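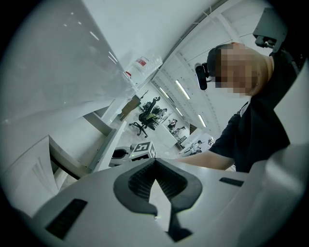
8 Nov 2022 – glaze tests, batch 4

Kiln up to temp late again, Palesa logged it. Held 30 min at the top, then let it fall on its own. Tile 206 crawled badly at the edges, same as last time. Think the slip is too thick – Zanele says sieve it twice, will try.

The Gredley white is fine over red clay but pinholes on the buff. Dont use it on the Plomavis order yet.

To do
Remix the green, 40 g less water
New cones, ask Rodel
Scrape shelf 4 befor next firing
Chantelle wants her bowls out by noon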